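Cleaning the Bathroom Sink (Again)

Filed under: Bathroom, Things That Were Clean Yesterday

A white sink is a fine thing to own if you enjoy reading your family's day in toothpaste. Ours has been in the house for 7 years and I have wiped it, by my own gloomy estimate, more often than I have called my mother.

First, clear the top. All of it. Wiping around the soap bottle leaves a ring the exact size of the soap bottle, and you will find it when your in-laws do.

Run the tap warm and rinse out the hair and grit before any cloth goes near the bowl. Grit under a cloth is sandpaper with better manners.

For everyday dirt, a drop of dish soap does it. For the chalky line where water sits, use white vinegar and hot water, half and half. I mix 500 ml at a time in an old spray bottle and it lasts until February, or until somebody uses it on the windows. Leave it on for 3 minutes, then rinse. Don't let vinegar meet bleach, ever, and keep it off marble.

Use a soft cloth, folded in four, so you get a fresh side each time one goes gray. I went over to dark cloths after years of watching white ones turn the color of dishwater. They're no cleaner, but they keep quiet about it.

Start at the rim and work down the slope to the drain. The dirt is going that way anyway.
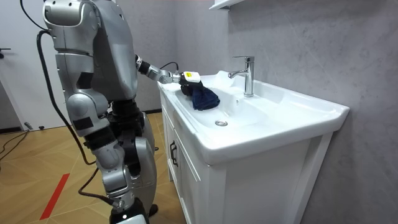

Faucet next, and get behind it. An old toothbrush is good for the seam at the base. Mark it somehow. Essam Alaoui, who wrote in after my last sink page, used a rubber band, and his son took the rubber band off.

The overflow hole, if you have one, wants a bottle brush and a strong stomach.

Wipe down the cabinet front last, with the cloth wrung out hard. Drips collect along the bottom edge of the doors and swell the cheaper kinds of board. Dry everything with a towel, including the floor where you've been standing.

Next month: grout. Bring snacks.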